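Water shutoff on Hirnunside stretches into a second evening

By Fiona Shearer

LURHOLM – Homes and shops on the upper half of Hirnunside were still without running water late this afternoon after a main split under the road by the old post office. Crews had hoped to be done by noon. Didn't happen.

The break was first reported a little before 5 a.m. A bus driver called it in after seeing water coming up through the blacktop and running down toward the rail bridge. By the time the valves were closed the dip under the bridge was deep enough to stall a delivery van. No one hurt.

Preltura, the contractor that handles repairs for the town, says the pipe is cast iron and older than its maps of it. The first hole went down in the wrong place – the drawings put the joint further uphill – and a second one had to be opened mid-morning. That cost them most of the day.

"We found it, we can see it, it's a clean crack," a site supervisor said by the barriers at lunchtime. "What we need now is the right collar and there isn't one in the yard."

The collar is being driven in from a supplier up north. Expected some time after 6 p.m., with the fitting to follow and then flushing, which takes a few hours on its own. Preltura would not give a time for water to be back but said people should plan on having none overnight.

Some 40 households are affected, plus the businesses between the post office and the top of the hill. The lower end of the street has water but pressure is weak and a few people there report it running brown. Preltura says to let the cold tap run until it clears and hold off on laundry, whites especially. 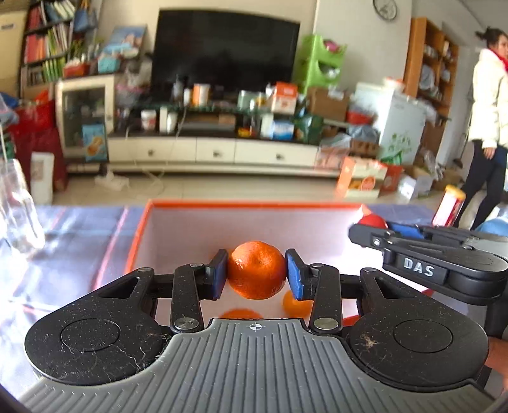
Mandarins on Hirnunside today.

Bottled water is being handed out from the parking lot behind the library until 9 p.m. and again from 7 tomorrow morning. Bring a bag or a cart, the cases are heavy. Anyone who can't get there can call the town desk and have it dropped off. A tank with taps is also parked at the top of the hill for flushing toilets and so on, not for drinking, so bring your own bucket.

For businesses it has been a lost day. Seo, the noodle place on the corner, shut before lunch with the broth already on. Owner Sun-ja Min said she had 30 bowls ordered for an office and had to call them one hour before.

"They were nice about it. But I had everything chopped," she said. "I can't wash a pot, I can't wash my hands, so that's it, we close."

She has been told she can put in a claim for the food but not yet who to send it to. The town says claims go to Preltura. Preltura says a form will be on its website by the end of the week and that people should keep reciepts and take pictures of anything thrown out.

The hair salon two doors down moved its afternoon bookings to a friend's shop across town. The laundromat has a sign up saying closed, no water, sorry. The bakery is open but only selling what was baked before the break, and was down to rye by 2. 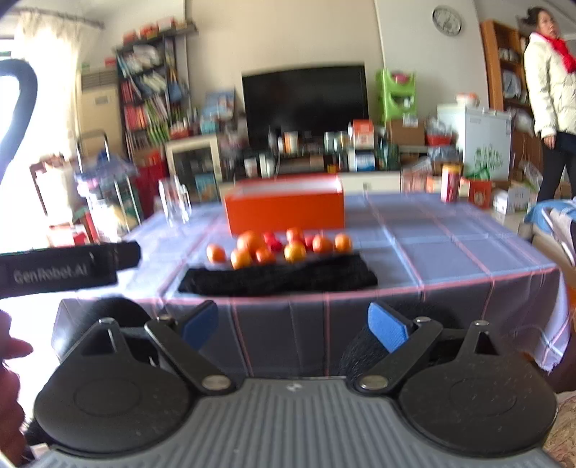 A table on Hirnunside this afternoon.

Hirnunside is closed to cars from the post office up to the water tower road. Buses on the 13 are going around by the rail station and skipping three stops – drivers will let people off at the bridge if asked. Walkers can get through on the east sidewalk. The west side is fenced, and it's muddy.

This is the third break on the hill since last June. After the one in winter the town said it would look at replacing the entire run from the bridge to the water tower instead of patching it. That work is in the draft budget but has no start date. A town spokeswoman said today's break "will obviously be part of that conversation" and that the vote on the budget is still a month off.

Residents at the barriers were less patient. One man who has lived on the hill since he was a kid said he now keeps jugs filled in the basement as a matter of habit. Another wanted to know wether the bill would be lower this month. The town says it is looking into a credit, nothing decided.

School is open tomorrow as normal, it's on a different main. The pool is not, and swim lessons are off until further notice.

More when we have it.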